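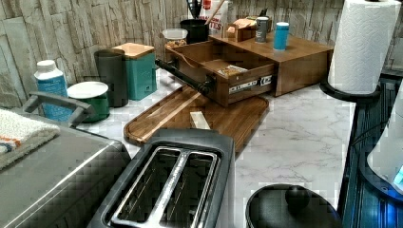 Pharmacy technician is one of the quicker ways into health care work. Most training programs run under a year, and some employers will train new hires on the job.

Xiomara Abernathy finished her course at Penia in July and had two offers by fall. She chose the hospital in Lindgren over a retail counter because the night shift paid more. She fills carts for 248 beds. 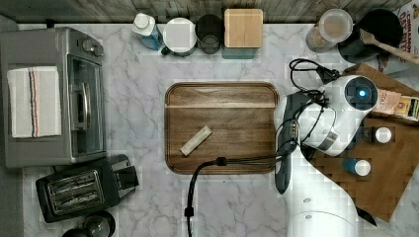
Retail work has more customers and more phone calls. Ebise Habte, who hires for the Vedlow stores, looks for people who can type, stay calm and read a label twice. Math matters too, mostly ratios and unit conversions. 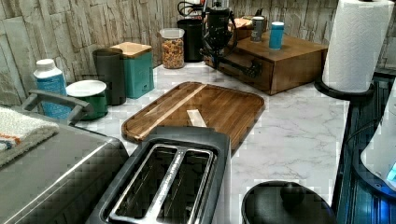
Studying around another job takes planning. Abernathy did her drug name cards at home before her 2 p.m. class, on the kitchen counter. A cutting board next to a two-slice toaster is enough of a desk for a stack of 100 cards. She learned 500 names that way.

Check your state board's rules on registration before you pay for a program.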